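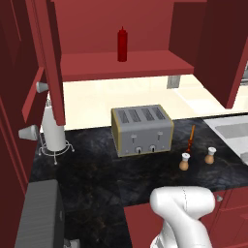 Can a machine put the shopping away yet?

tessellate_jo
Right, I'm excited, so bear with me. Our Kultlow build ran 300 goes at "get the ketchup out of the cupboard" in simulation and it managed all but 38. Last July it couldn't find the shelf! I think we're 4 years off one of these tidying a normal kitchen.

Naladau
Lovely numbers, but red bottle, red cupboard, doors already open. Does it ever have to open them itself?

tessellate_jo
Not yet — doors are next, and I can't wait. Those cone-shaped knobs look horrible to grip. The red on red was murder at first, mind. It goes by the shape of the nozzle now, as far as we can tell.

oldbench8
I look after packing machines and I'd say 8 years, minimum. Ours are brilliant until someone moves a box. A kitchen is all moved boxes. And a real squeezy bottle is greasy and half empty.

Naladau
Agree with oldbench8 about the grease. I'd still have one tomorrow if it only emptied the dishwasher.

tessellate_jo
Fair, we haven't touched grip on a soft bottle. But shelf work is so close! Next I want it to put the bottle back without clouting the toaster on the way past.

oldbench8
Post the failures when you've sorted them. I'd like to see whether it misses the bottle or drops it.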